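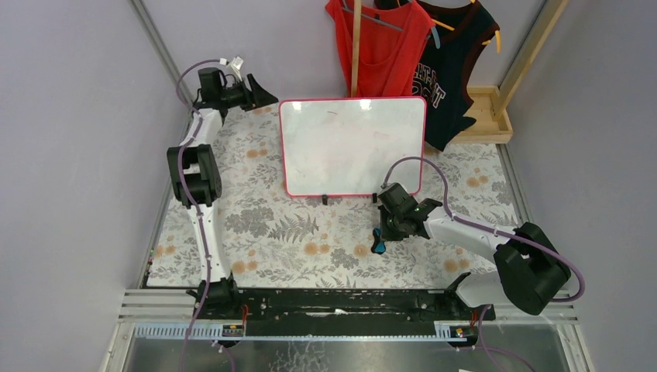

The arms get all the attention when a small workshop goes shopping for robots, and I do understand why. They move! But when the Stesine studio in Bulden sat down in March to plan its first proper purchase, the list that went up on the wall had 70 lines on it, and the arms were only 2 of them.

I spent a happy afternoon going through that list over a great deal of tea. There were panels for the sides, spare fingers for the grippers, cables, more cables, and a patterned covering for the worktop, chosen after a long and cheerful argument (plain grey lost). The covering came out of petty cash. Most things didn't. The quote from Kermani for spares and servicing alone was £2,263, and it sat in a drawer for a fortnight before anyone felt brave enough to sign it.

What the studio wanted was a pair of arms that could handle soft, bendy things, the sort that fold when you pinch them. Rigid blocks are easy to budget for, they told me, and you can have a fair guess at how long a set of fingers will last. Floppy pieces are another matter, so they put by money for twice as many fingertips as the supplier suggested, and then a bit extra on top. 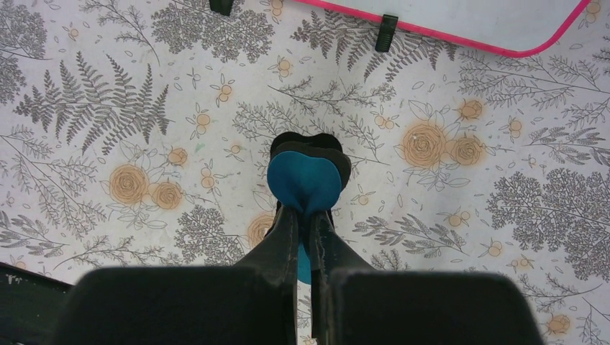

Two gripper fingers close on a folded teal piece at the top of a small stack.

My own advice, for what it's worth, is to ask for the price of every cable before you ask for the price of an arm. Zedier, whose workshop is just down the road, left theirs until last and had to put off buying a second bench for a whole year. The Stesine list has a cable column now, in green ink, and it was still growing when I put my coat on to go home.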